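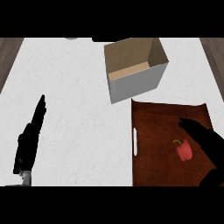

The Dikham town library will start lending kitchen equipment in March, after the town council agreed to give it a storage room on the ground floor and a budget of 4000 dollars for the first year.

Residents with a library card will be able to borrow pasta machines, large stock pots, cake tins, food dryers and canning sets, in the same way as they borrow books today. Each person can take up to four items at one time. The loan period is two weeks, and it can be made longer by phone or at the desk if no other person is waiting.

The idea came from Darlene Doucette, who has worked at the library for six years. She noticed that the cookbooks were borrowed very often, but many readers brought them back and said they did not have the right tools for the recipes.

"A good canning pot costs a lot of money and you use it maybe two times in the year," Doucette said. "Then it stands in the closet and takes place. In a small apartment this is a real problem."

Last fall the library asked its visitors what they would like to borrow. It received 208 answers. The canning set was the most popular wish, followed by the food dryer and the bread machine. Several people asked for a chocolate fountain, and the library is still thinking about that one.

Most of the first collection was given by families in town. Charbonneau, the kitchen store on Mill Street, also gave new cake tins and a set of scales. Store owner Mervin McKinnon said he is not worried that people will now stop buying from him. In his experience, customers who try a tool first are happier with what they buy later, and they bring back fewer things.

Not everybody on the council was sure about the plan. Council member Vernon Tremblay voted for it in the end, but he asked for clear rules about cleaning and safety. He also wanted to know who pays if something breaks.

The library has now written these rules. Every item must come back washed and dry, with all its parts. Staff will check it at the desk before it goes back on the shelf. Normal wear is not charged. If a part is lost, the borrower pays the price of that part, but not of the whole machine. Sharp knives, deep fryers and pressure cookers will not be lent, at least not during the first year.

Each item will have a printed card with instructions in English and French. The cards are written by Triin Vasiliauskas, a former cooking teacher, who also tests every machine at home before it gets a number. She said the work is slower than she expected, especially with the older food dryers, where the instruction book was lost a long time ago.

"For one of them I had to write three times to the company," she said. "They were very kind, but they also did not have the book."

A similar program has been running in Jikotstead for some years, and the two libraries plan to share their lists. Cardholders in one town will be able to reserve items from the other, but they must pick them up themselves, because the book van has no room for large boxes.

Library director Sylvie Grewal said that she will report to the council after the first year. If enough people use the service, she would like to add sewing machines and simple garden tools.

The full list of items will be available at the front desk and on the library website before the opening. Reservations can be made from 9 a.m. on the first day. Families who want to give equipment are asked to call before they bring it, as the storage room is already almost full.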